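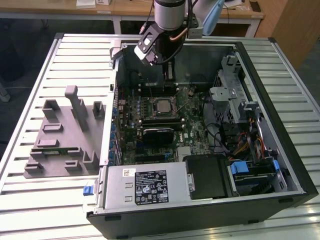 Open desktop tower lying on its side, with a gray 3D-printed fixture next to it.

Bullico Community Help > Home & Family > Letters, Cards and Crafts

How do I catch up on handmade thank-you notes when I'm months behind?

Posted by flondimside

Okay, I need somebody to talk me down. We had a new baby join the family (my first grandchild!) and people were so sweet. Packages, casseroles, knitted hats, a quilt with little ducks on it that made me cry in the post office parking lot. My daughter asked if I would handle the thank-you notes, and I said of course, I love mail, I'm the mail person in this family. I've always made my own cards, with stamps and scraps of pretty paper and the occasional pressed flower.

That was in May. I have made 9 cards. The list has 70 names on it.

I think I know what went wrong – I started with the quilt lady and spent two whole evenings on her card, and it came out so nice that now every other card has to be that nice too. So I sit down after supper, pull out all the paper, can't pick one, and end up putting everything back in the drawer. Meanwhile I feel guilty every time I check the mailbox. I haven't even answered my regular pen friends, who must think I've fallen down a well.

Is it too late to send the rest? Do I have to say sorry in every one? And would it be awful if I made them all the same? My daughter says a text message would be fine and I nearly dropped my coffee.

Posted by tonport_paper

Congratulations, Grandma! It's not too late. I once got a wedding thank-you so long after the wedding that they'd already moved to a new house, and I still have it on my fridge. I was just happy to get it.

I do craft fairs, so I've had to learn how to make a lot of cards without losing my mind, and the thing that helped me most was splitting the making from the writing. They're different moods. When I try to do both in one evening I get glue on my sleeve and write something dumb inside.

So pick one design. One! Something you can do with a single stamp and a single strip of paper. For your list I'd go with a little duck, seeing as you already have a duck quilt in the story. Cut all your card stock first, in one sitting, with the radio on. Next evening do nothing but stamp. The evening after that, glue the strips. By then you've got a big stack of finished fronts and you haven't had to make a single decision since the first night.

If you can't stand them all being the same, change the ink color when you get bored. I bought a box of 150 plain envelopes a while back and it was the best thing I ever did for my mail habit, because I quit making my own liners. I used to line every single envelope. Nobody mentioned the liners, ever, except my sister, and she wanted to know how I got the tape off.

For the writing, I keep it to three sentences. Name the gift, say one thing about the baby using it or wearing it, and then something about the person you're writing to. "The green hat fits him now and he looks like a pea. I hope your knee is better." That's a lovely note! Five a night with a cup of tea and you'll be licking the last stamp before you know it.

About saying sorry – I wouldn't, or only a tiny bit. If you open with a big apology, the poor reader has to get through your guilt before she gets to the baby. And if anyone on the list is getting up in years, do theirs first, even if the glue's still tacky.

Oh, and write to your pen friends on a plain postcard this week. "Baby is here, I'm buried, real letter coming." They'll be thrilled.

Posted by Ding

just buy the cards. the dollar store has packs. i'm sure they're nice people and they won't care who made it

Posted by flondimside

Ding, I know you're right and I still can't do it, ha. But I did go plain on the envelopes.

Tonport, I cut card stock last night until my hand hurt and it was the most fun I've had with this since I started. I do have a duck stamp, it turned up at the bottom of the Easter box with one foot missing. I'm inking around it. The oldest great-aunts are at the top of the pile, and two postcards went out this morning at 9, before I'd even had my toast. One of them is to a friend who writes me four pages at a time, so I expect I'll be hearing about it!

One more thing if you're still around. Do you put a photo of the baby in with the note, or does that make it too thick for one stamp?

Posted by tonport_paper

One small photo on regular photo paper has always gone through fine for me. It's buttons and ribbon knots that get you. Take one finished card to the post office counter and have them weigh it before you seal the rest.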